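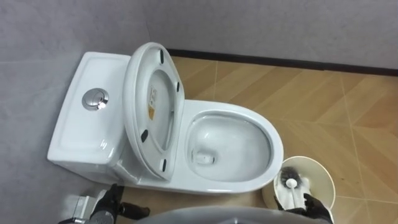 ## Brukmont robot learns bathroom duty from 70 demonstrations

27/06/2025 — Cleaning a toilet is a great test for a humanoid robot, and the Flurkik group at Brukmont has a lovely new result to show for it. Their method, called Darside, learns the job from just 70 human-guided demonstrations, and it splits the work into 2 stages.

The first stage plans where the body should lean and how far the arm should reach. The second takes over once the brush is near the bowl and corrects the hand's path many times a second, using the robot's own cameras. An earlier version, tested in February, ran everything through a single model and needed 700 demonstrations to do as well!

What's exciting is how little the second stage cares about the exact shape of the bowl. The group trained it on one toilet and then tried it on two others with no extra practice — it coped with both.
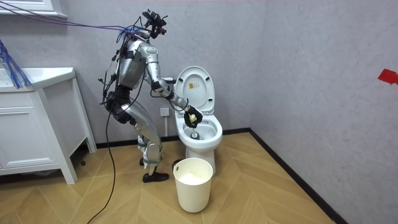

Gertraud Berchtold is pleased but wants to see harder tests. She said that leaning over a bowl while pushing on a brush is mostly a balance problem, and that she would like the next trials to include a slippery floor. The group plans to share its training code with the Eder lab first and publish it after that.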